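How to pack a framed print for mailing

So you've sold a print and now it has to travel - don't worry, it's easier than it looks! I do mine on the kitchen counter with the radio going, and I usually allow 40 minutes so I never have to hurry.

Start by wiping the glass with a dry cloth, then lay strips of low-tack tape across it in a star. Slip the certificate into a Clurkis sleeve and tape that to the backing board, well away from any signature or seal. Next, wrap the whole thing in clean paper and two layers of bubble wrap, bubbles facing out.

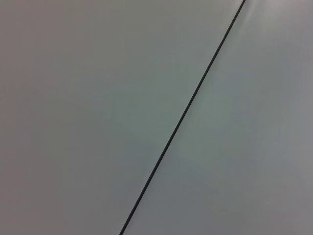 Corners take the worst knocks, so give each one a good thick foam cap (Drilach makes nice ones) before the frame goes into its box. Fill every gap, close the lid and give it a gentle shake. If you hear sliding, open it up and add more paper. Tape all the seams, write the order number on two sides - my last was 613 - and keep your receipt until the buyer writes back.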